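**Ticket: Lamley branch, booking system drops reservations**
Opened 8th March by Dzifa Sulemana

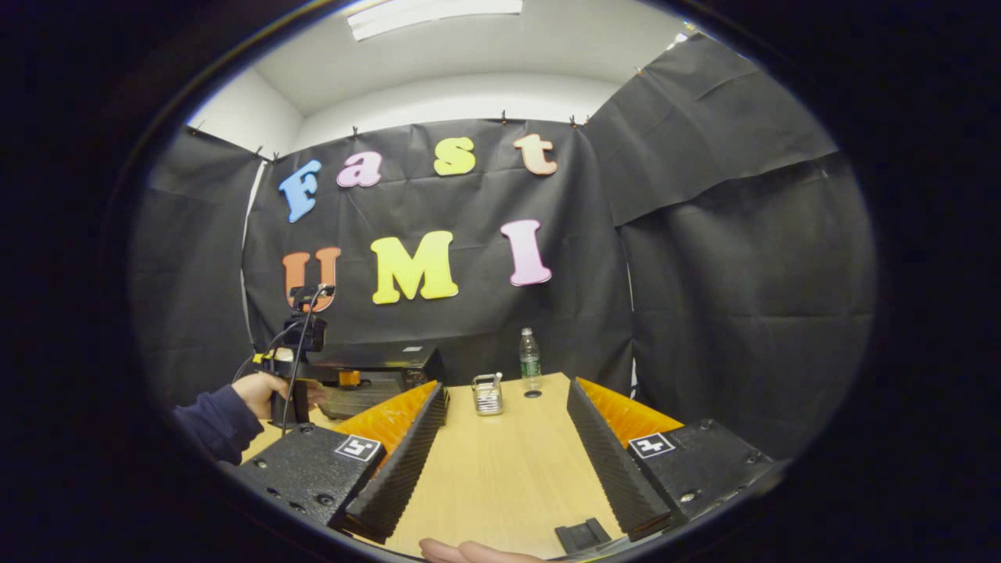
Why do bookings made at the front desk vanish from the Ollow calendar overnight?

The desk PC was saving them to its own local copy, and the nightly sync overwrote that copy with the one on the server.

**Log**

- Desk reports 7 bookings missing, all entered after closing. Web bookings from the same evening are all present.
- Checked the account in Ollow. Permissions fine, licence runs to July.
- Sync log shows "offline mode" on the desk PC since the last update. The small grey icon by the clock is the only sign of it.
- Turned offline mode off. It came back after a restart.
- Found the session timeout set to 90 seconds. Changed to 900, restarted twice, stayed online both times.
- Re-entered the missing bookings from the paper diary. One phone number is unreadable, so the desk will have to wait for that customer to ring.

**Still open**

The Zindton branch has the same version and hasn't been checked. Please look at the timeout there before running the update. Printed day sheets still come out with the old header, separate ticket to follow.

Status: monitoring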